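Care and Storage of Instrument Amplifiers and Cables
Last updated: Jul 2, 2020
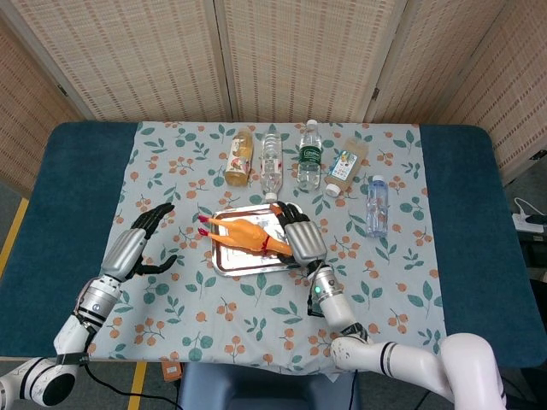

Cleaning the Cabinet

Disconnect the amplifier from the wall outlet before any cleaning begins. Wipe the vinyl covering with a soft cloth dampened with water and a little mild dish soap, then go over it with a dry cloth. Do not spray any liquid directly onto the cabinet, the grille or the control panel. Dust in the grille cloth should be lifted with a soft brush attachment at the lowest vacuum setting.

Controls and Jacks

A knob that crackles when turned can often be cleared by rotating it fully in both directions several times with the power off. If the noise remains, the control should be treated with contact cleaner by a qualified technician. Tube amplifiers hold a dangerous charge after they are unplugged — members must not remove the rear chassis on their own.

Cables

Coil each cable in loose loops and secure it with a fabric tie. Wrapping a cable tightly around the hand and elbow twists the conductors and shortens its life. Cables longer than seven yards are to be hung on the wide pegs in the Undirthorpe storage room.

Storage

Keep amplifiers upright and at least six inches from radiators and outside walls. A breathable cover is preferred in damp months. Heavy cabinets should be lifted by two people — the top handle alone is not rated for stairs.

Questions about loan equipment may be directed to Ermira Milošević. Repair requests are handled by Živko Stojanovska and should include the model name and a short account of the fault.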